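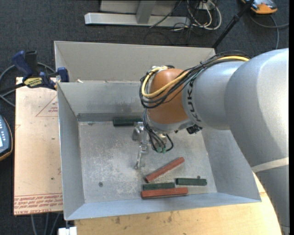 Pourquoi refaire le planificateur de trajectoires quand c'est la détection des pièces qui rate ?

Parce que chez nous la plupart des prises perdues étaient des poses correctes que le planificateur refusait. La détection avait sa part, j'y viens plus bas.

On me pose la question depuis que j'ai annoncé le changement, donc je déroule. C'est du dévracage : des barres dans un bac en tôle, un bras qui doit les sortir une par une. Pas de convoyeur, pas de cadence imposée. Le logiciel s'appelle Gradus en interne et je m'occupe de la partie planification et des outils autour.

Point de départ : une campagne de 1 000 tentatives, journaux complets, mêmes réglages du début à la fin. 327 échecs. On les a tous relus à la main avec Sena Atinga. C'est long et je recommande de le faire quand même.

Le tri de Sena : pose fausse, pose juste mais aucune trajectoire, trajectoire trouvée mais prise ratée, divers. On pensait que la première catégorie allait écraser les autres. C'est la deuxième qui est arrivée largement en tête.

« Aucune trajectoire », ça veut dire que le planificateur a essayé toutes les prises candidates sur toutes les barres visibles, qu'il les a toutes rejetées pour collision ou limite d'axe, et qu'il a rendu la main. Le bras attend, l'opérateur remue le bac, on relance.

Le cas type : des barres rouges et vertes serrées dans le même coin, et une verte à plat contre le pied de la paroi du fond. Pour un humain, rien de difficile. Pour nous, chacune de ces barres est soit collée à une voisine, soit collée à la tôle.

Première cause trouvée : le modèle du bac. On avait une boîte à parois verticales. Le vrai bac a des parois inclinées qui s'évasent vers le bord. Le modèle mangeait donc du volume libre exactement là où le poignet a besoin de passer.

Je suis l'auteur de la boîte à parois verticales. Elle datait d'un essai sur table, avec un autre bac, et elle est restée dans la configuration. Il n'y avait aucun test qui compare le modèle au nuage de points réel. Il y en a un maintenant.

Le test : on prend une image de profondeur bac vide au démarrage, on calcule la distance entre chaque point et la surface du modèle, on refuse de démarrer si la médiane dépasse un seuil. Le calcul est bref et le message d'erreur dit quelle paroi pose problème.

Deuxième cause : les câbles. Sur ce bras le faisceau passe par-dessus le segment avant le poignet et fait une boucle autour de l'articulation orange avant de redescendre vers l'outil. Dans le modèle de collision, on avait mis une grosse capsule autour de tout ça, par prudence.

La capsule était correcte dans une seule orientation du poignet. Dès qu'on tournait le dernier axe, elle touchait la paroi dans le modèle alors que la boucle réelle restait loin. On perdait presque toutes les prises près des bords.

Ce qu'on a fait : plusieurs petites capsules, dont la position dépend de l'angle des axes du poignet. Hacer Eren a mesuré la boucle dans une série de postures et on interpole entre elles. Ce n'est pas une simulation de câble. Une vraie simulation nous aurait pris des semaines pour un gain que je ne sais pas chiffrer.

Limite connue : si quelqu'un refait le passage des câbles, les mesures de Hacer ne valent plus rien. La procédure est écrite et tient sur une page. Pour l'instant rien dans le logiciel ne détecte que le faisceau a bougé. C'est un ticket ouvert.

Troisième cause, plus bête : la marge de sécurité. Elle était identique partout. Or frôler le haut d'une paroi avec le poignet et approcher le bout d'un doigt du fond du bac, ce n'est pas le même risque. Un doigt doit bien finir par descendre à côté de la pièce.

Maintenant la marge dépend du couple d'objets. Large entre poignet et tôle, petite entre doigt et fond, nulle entre doigt et pièce visée pendant la dernière phase de l'approche. C'est un tableau dans un fichier de configuration, relu par deux personnes à chaque modification.

Côté planificateur proprement dit. Avant : échantillonnage aléatoire vers une seule pose d'approche, puis descente en ligne droite. Si la ligne droite échouait, on jetait tout et on recommençait avec la prise suivante.

Maintenant on vérifie la descente en premier. C'est le morceau le plus contraint et le moins cher à tester. Si la descente passe, on cherche comment rejoindre son point haut. Cet ordre seul a divisé le temps de calcul dans les cas encombrés, parce qu'on arrête de planifier de beaux trajets vers des prises impossibles.

On a aussi ajouté la symétrie des barres. Retournée bout pour bout, une barre reste la même barre pour la pince. On ne générait que la moitié des prises valables. L'oubli venait du format d'échange entre la perception et nous : une pose, sans champ pour les symétries.

Le champ existe désormais. Si vous écrivez une interface entre perception et planification, prévoyez-le dès la première version. Le rajouter ensuite nous a obligés à toucher tous les outils de relecture.

La détection, donc. Le fond du bac est en métal usé, plein de rayures et de traces blanchâtres. La caméra de profondeur n'aime pas ça : trous dans le nuage, points flottants, et de temps en temps un petit relief qui n'existe pas.

Akosua Eshun s'est occupée de cette partie. Elle segmente d'abord en couleur, où le vert et le rouge brique se séparent bien du gris, et elle n'utilise la profondeur qu'à l'intérieur du masque. L'ancienne version faisait l'inverse.

Reste le cas de deux barres de même couleur bout à bout ou côte à côte. Le masque les fusionne et on obtient une barre trop longue. Comme on connaît les longueurs possibles, on rejette, on découpe et on réessaie. Ça marche quand le bord entre les deux se voit. Quand il ne se voit pas, on marque la zone comme douteuse et on prend ailleurs.

Les têtes de fixation au fond du bac nous ont aussi joué des tours. Elles sont rondes et sombres, et l'ancien détecteur les prenait pour l'extrémité d'une pièce en partie cachée. Elles sont maintenant dans un masque fixe, calé sur le bac.

Masque fixe veut dire bac fixe. Le nôtre est bridé avec un serre-joint. On vérifie quand même sa position au début de chaque série, à partir du bord supérieur, et on recale le modèle si l'écart est petit. S'il est grand, on s'arrête et on le dit.

L'outil qui m'a le plus servi n'est ni la perception ni le planificateur. C'est le rejeu. Chaque tentative enregistre l'image, le nuage, les poses, la liste des prises avec le motif de rejet, et la version de chaque fichier de configuration. On peut rejouer n'importe quelle tentative sur un portable.

Le motif de rejet est le champ important. Avant on avait « échec de planification », point. Maintenant on a « doigt gauche contre paroi du fond », avec la valeur de la pénétration. C'est comme ça que j'ai vu ma boîte à parois verticales.

Dede Essien a écrit la visionneuse. On clique sur une prise rejetée et elle affiche les deux volumes en cause. Elle lit les journaux de Gradus et ceux de Koval, notre ancien planificateur, ce qui permet de comparer sur les mêmes données.

Résultat sur la nouvelle campagne, même nombre de tentatives, mêmes pièces, relue de la même façon : 115 échecs. « Aucune trajectoire » n'est plus la première catégorie. Ce sont les prises ratées qui passent devant, surtout des barres qui pivotent entre les doigts à la fermeture.

Je précise ce que ce chiffre ne dit pas. Un seul bac, un seul type de pièce, un éclairage qui ne change pas. On n'a pas testé avec des pièces brillantes. On n'a pas non plus mesuré l'effet de chaque modification séparément, sauf pour le modèle du bac, qu'on a isolé par rejeu.

Par rejeu seul, avec la géométrie corrigée et rien d'autre, 90 des anciens échecs trouvaient une trajectoire valide. Une trajectoire valide n'est pas une prise réussie, on ne peut pas rejouer le contact. Mais ça donne une idée de ce que coûtait une mauvaise boîte.

On m'a demandé en privé pourquoi ne pas apprendre tout ça de bout en bout. Wilma Declercq travaille dessus de son côté, avec nos journaux comme données. Je lui laisse le soin d'en parler quand elle aura quelque chose à montrer.

Pour ceux qui veulent commencer quelque part avec un système du même genre : superposez le nuage de points réel et le modèle de collision, et regardez. Faites-le avec le bras dans plusieurs postures, y compris poignet tourné près d'une paroi.

La suite chez nous : détecter le pivotement à la fermeture, et pousser une barre collée à la paroi avant de la saisir. La poussée est codée, elle tourne en simulation, je n'ai pas encore assez d'essais sur le vrai bac pour en dire du bien ou du mal.

Ajout du 7 mars : plusieurs demandes pour le tableau des marges. Je publie la structure du fichier cette semaine, sans nos valeurs, qui dépendent de la pince et de la raideur du montage. Les questions sur le format des journaux, posez-les à Dede, elle répond plus vite que moi.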